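Relatório de projeto: organização da zona de lavagem de loiça numa cozinha compacta
Unidade curricular de Projeto de Interiores II
Grupo 9

1. Enquadramento

O presente relatório analisa o percurso da loiça suja e dos utensílios de preparação até à máquina de lavar, na cozinha-modelo Sellham. O levantamento decorreu em dezembro, no período da manhã. A cozinha tem bancada branca e máquina de lavar loiça encastrada sob esta, com porta rebatível para baixo. Não foram avaliados consumos de água nem de energia.

2. Levantamento

A cota mais condicionante é a da passagem livre com a porta da máquina aberta. Entre o topo da porta rebatida e o obstáculo fronteiro mediram-se 483 mm. Com a porta fechada, a passagem é de 1166 mm. A diferença obriga o utilizador a colocar-se de lado para carregar o cesto superior, posição em que a bancada fica ao alcance de uma só mão.

A observação incidiu em primeiro lugar sobre facas de lâmina larga, por serem os objetos com maior risco no trajeto entre a bancada e o cesto.
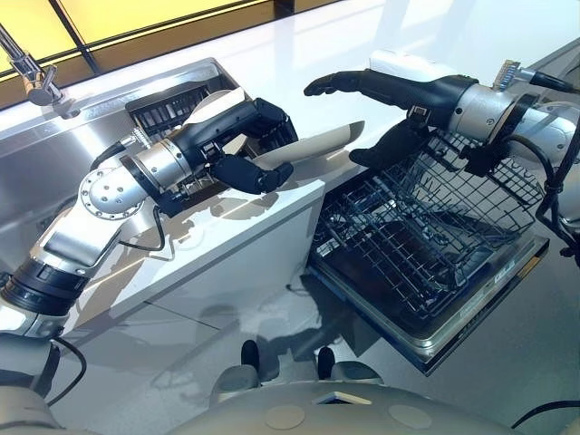
Figura 1. Faca de cozinha de lâmina larga junto à bancada, com a máquina aberta e os cestos vazios.

Os cestos são de arame revestido, em tom escuro, com filas densas de hastes finas. O espaçamento é adequado a pratos, mas não oferece apoio estável a uma lâmina deitada. Recomenda-se que as facas grandes sejam lavadas à mão e guardadas de imediato, com o gume protegido.

3. Superfícies e arrumação aberta

Registaram-se também os elementos fixos na proximidade da bancada. Um painel branco, espesso e de face lisa, serve de base a um suporte de estrutura preta com varetas verticais douradas, regularmente espaçadas. A face inferior do painel é igualmente branca e não apresenta ferragens aparentes na zona registada.

Do ponto de vista da manutenção, as varetas são o elemento mais exigente: cada uma tem de ser limpa individualmente, e os encontros com as travessas retêm pó. A solução proposta pelo grupo (conjunto Nokberg, variante fechada) substitui o suporte por uma prateleira de fundo contínuo.
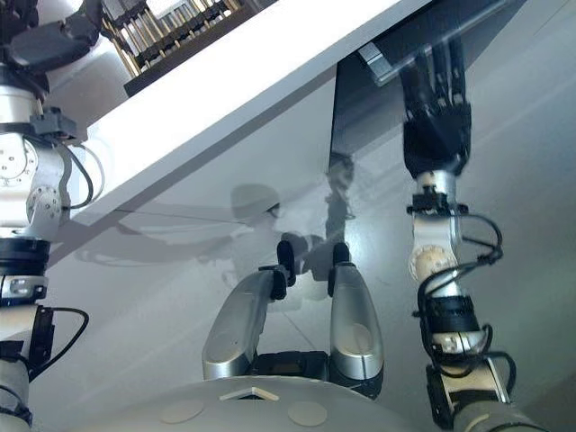

4. Carga da máquina: utensílios de cabo comprido

O segundo grupo de objetos abrange os utensílios cujo cabo excede a largura útil do cesto. O cabo tende a assentar sobre as hastes em diagonal e a ocupar o espaço de várias peças. Quando a extremidade ultrapassa a calha exterior, o cesto não recolhe por completo.
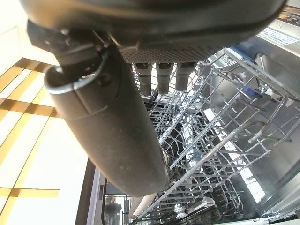
Figura 2. Cabo comprido, com argola metálica curva, sobre os cestos de arame.

A argola de suspensão permite uma alternativa: pendurar a peça fora da máquina, após lavagem manual. Para este efeito foi estudada uma calha Kemow, a fixar à parede a 161 mm do plano da bancada, medidos até à extremidade inferior do cabo suspenso. A calha Çınar, de perfil mais baixo, foi excluída por ter ganchos fixos.

5. Proposta

a) Reservar a bancada contígua à máquina para pousar loiça, sem outros objetos.
b) Retirar facas grandes e peças de cabo comprido do circuito da máquina.
c) Instalar a calha de suspensão.
d) Substituir o suporte de varetas pela prateleira Nokberg.

As medidas a) e b) não implicam obra. A medida c) requer confirmação do tipo de parede, ainda em falta. A medida d) depende do orçamento, a anexar na entrega final juntamente com as plantas e os alçados cotados.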